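Subject: Re: [norkley-allotments] Water butts, the standpipe and the February top-up

Evening all,

Replying to the list because three people have now asked me the same thing privately. The standpipe on the lower path is off until the water company has finished with the Norkley main. I have no date for that beyond "spring". Until then the only water on site is what we collect, plus the bowser from Timar if we decide to pay for it.

The bowser holds nearly 200 gallons and has to be towed in by the top gate. Timar want it back the same evening, so whatever is in it needs to go into butts that day. If your butt leaks, mend it first. A rubber washer and a smear of silicone will do for most of them. The black ones from Negri have a different thread on the tap, so take the old washer with you to the shop.

Plots 2 to 40 fill in the morning, the rest after one o'clock. Please don't run a hose across the main path while people are still barrowing manure down it.

The seed potatoes from Trukorholm have come. They are in the shed, in trays, chitting. Take what you ordered and cross your plot number off the sheet. There are no spare Charlottes this year. There are plenty of the red ones if you want to try them.
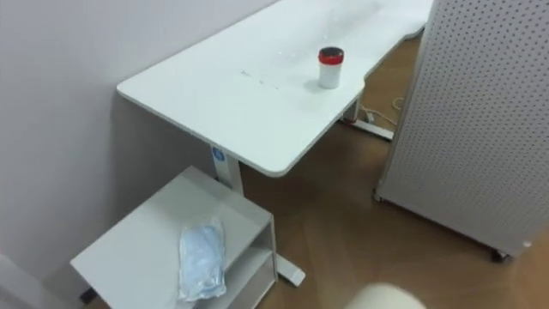

On Tuesday at 21:14, plot 17 wrote:

> I don't see why we need the bowser at all. My two butts were
> full to the brim by Christmas and they still are. If everybody
> had guttering on their shed we would get through to May without
> paying anyone. The rent has gone up enough already. Could we at
> least ask who wants it before the money is spent?

Fair question. The money hasn't been spent. It would be 81 pounds for the day, out of the site fund, and I won't book it unless enough plots say yes. You do have guttering and a decent shed roof, but a good third of the plots have neither, and the new people along the railway side have nothing to store water in except dustbins.

On guttering generally, I agree with you. The half-round plastic sort is cheap and goes up in an afternoon. Give it a slight fall towards the butt and put a bit of mesh over the downpipe or you will be picking leaves out of the tap all summer. Stand the butt on slabs high enough to get a can under it. Mine is on two courses of old brick and I wish I had gone to three.

For those carrying water by hand from the dip tank, half-full is plenty on the slope by the compost bays. It gets slippery there and we had a fall last winter. Please put the lid back on the tank when you've finished.
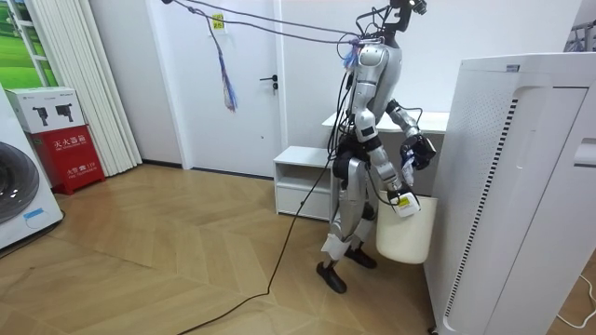 Carrying a bucket at hip height.

Other bits while I'm writing:

The combination on the top gate changes at the end of the month. The new number is not 482 whatever the old notice says. I'll send it round separately, as this list has a public archive.

Somebody has left a roll of fleece by the bonfire heap. It's good fleece. If it's still there at the weekend I'm having it for my broad beans.

Yes or no on the bowser to me by Tuesday, please, off list. Put your plot number in the subject line.

Plot 9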